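Chapter 6
Seeing a Task Done: The Site Visit

6.1 Purpose of this chapter

Chapters 4 and 5 treated grasping as a problem of contact forces and finger geometry. The present chapter begins with a site visit and uses it to introduce the terms needed for the rest of Part II: task, episode, reset and success condition. Readers who have attended a demonstration of their own may substitute it for the one given, provided they kept notes.

The visit took place on Tuesday, May 1, 2018, at the Stundow laboratory of Wernura, a firm that develops handling equipment for small packaged goods. The laboratory holds an open day each May. Visitors are admitted in groups and pass through three stations: hand-held tools, fixed arms, and data review. Only the first station is discussed here. The fixed arms are covered in Chapter 8.

6.2 The hand-held station

The task at the first station is sorting wrapped candies. The operator holds a two-finger gripper in the hand, closes it on a candy, lifts, and releases the candy over a shallow six-sided tray. No motor moves the tool through space; the arm that carries it is the operator's own. Anqi Xiao, who ran the station, gave visitors the working rule before handing over a tool: approach from above, keep both fingertips at the same height, and do not push the candy along the table to reach it.

The candy is a harder object than its size suggests. The center is firm and round, while the twisted ends of the wrapper are thin and bend under light contact. A grasp that closes on a twisted end may lift the candy, but the candy then hangs and turns below the fingers. A grasp across the center holds it in a known position. Wernura records both cases and labels them separately.

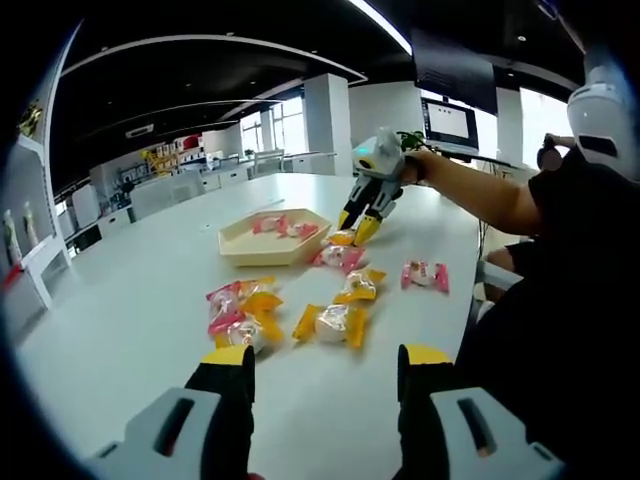 6.3 Episodes and resets

An episode runs from the first movement of the tool toward an object to the opening of the fingers over the target. Everything needed to return the objects to a starting layout is called the reset. In the hand-held method the reset is done by the same operator, and its time must be counted.

Damian Zieliński, who plans the sessions, supplied the figures used in the problems at the end of this chapter. One session is scheduled for 400 episodes. The review set shown to visitors held 1301 episodes, of which 200 had been set aside for checking by a second reader. The starting layout is changed between episodes, with some candies apart and others touching.

Touching objects require a decision that separate objects do not. The operator must choose which candy to take first and where a finger can enter without moving its neighbor. Section 6.4 defines clearance for this case and gives a method for measuring it from above.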